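29 August 2019

Several of you asked how we got on at the Baltell assembly open day, so I promised Maite I would write it up properly before I forgot the half of it. We were a small party from the foreign affairs reading group, and we set off much too early, as we always do when Iñaki is in charge of the trains. The upside was a long breakfast opposite the Goicoechea building, where the assembly has met ever since the old town hall was given over to the courts.

I had imagined something grander, I must say. You go in by a side door, past a very polite man with a stamp, and up a staircase with a worn green carpet, and then quite suddenly you are in the public gallery looking down on the members' desks. Our guide was Ásdís Egilsson, who works in the external relations office and had clearly been told to keep us to an hour. She gave us nearly two, bless her.

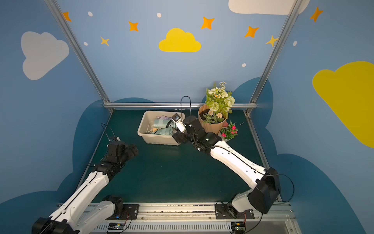

Most of her talk was about how a small regional body ends up having a foreign policy at all, when the capital would much prefer that it didn't. The assembly can't sign treaties, but it can receive delegations, and it does so with great enthusiasm (there are biscuits). She took us into the room where visiting ambassadors are met, which has just been redecorated after a long and apparently quite bitter argument between the two main parties over the colour. They settled on a light blue, very close to the blue of the wall panels in the photo, though without any sky painted on it, which I thought was a missed chance. Neither party uses blue, so neither could complain.

Hagos Ambaye then joined us for the part I had really come for. He advises the members on relations with East Africa and has a lovely dry way of talking, and he told us about the twinning agreement that nearly fell apart last spring when a member made a careless remark in a late sitting. The remark was in the papers by breakfast. The office received 627 letters, a good many of them from families who have lived in Baltell for two generations, and Hagos says he read every one. An apology was drafted, then watered down, then put back as it had been, and he showed us the three versions side by side. I could have stayed with those three sheets of paper all afternoon.

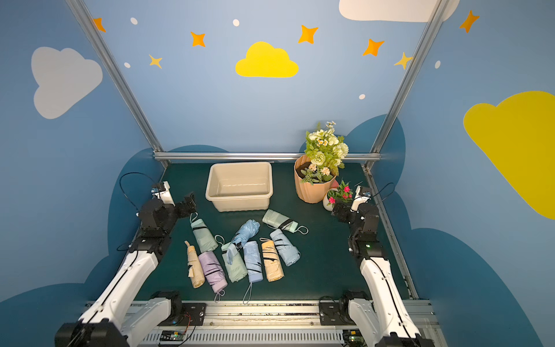

*Folded umbrellas in pastel colours, with a pair of potted plants in the back corner.*

After lunch (soup, very good, and a cheese roll I regretted) we sat in on a mock debate. The motion was whether the region should keep its liaison office abroad, which costs more than some people like. Demetrio Figueroa spoke in favour and was rather splendid, all arms and long pauses, and he reminded us that around 3000 people from the region live and work overseas and might be glad of a door to knock on. The speaker against was quieter, and to my mind had the better of it when she asked why the same door couldn't be found at the national embassy down the road.
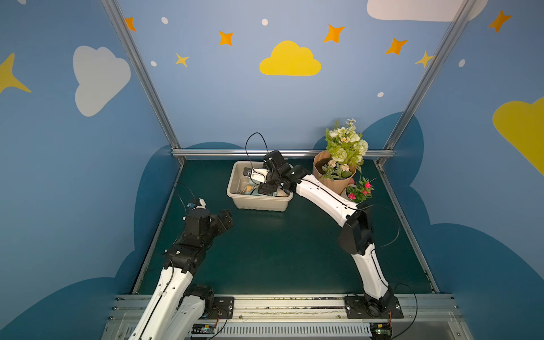

Nobody on our bench agreed afterwards. Iñaki thought the embassy argument was nonsense, as embassies close at three. Maite wanted to know what the office did all day and felt that neither side had told her. I voted to keep it, with some doubts, and then worried about my vote all the way down the stairs. The motion passed by 13, and there was a nice bit of foot stamping, which I gather is allowed only on open days.

We finished in the library, where the older minutes are kept. You may handle them if you ask, and I found a visit by a trade mission from before the war, with a full page on who should sit next to whom and hardly a line on the trade.
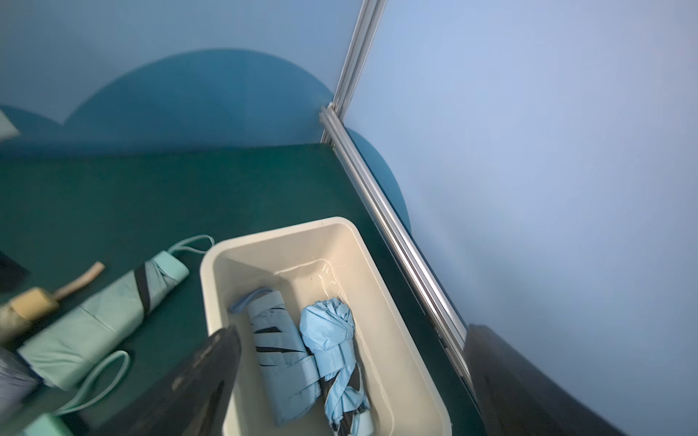

## If you would like to go

The next open day hasn't been announced, but Ásdís says group visits can be arranged by writing to the external relations office. Ask for the morning, when the members are more likely to be about. The gallery benches are hard, so take a cushion. There is a lift, at the far end past the cloakroom, and it is slow.

Maite has the booklet and the seating plan from the debate and will bring them both to the next meeting. Iñaki still has my scarf.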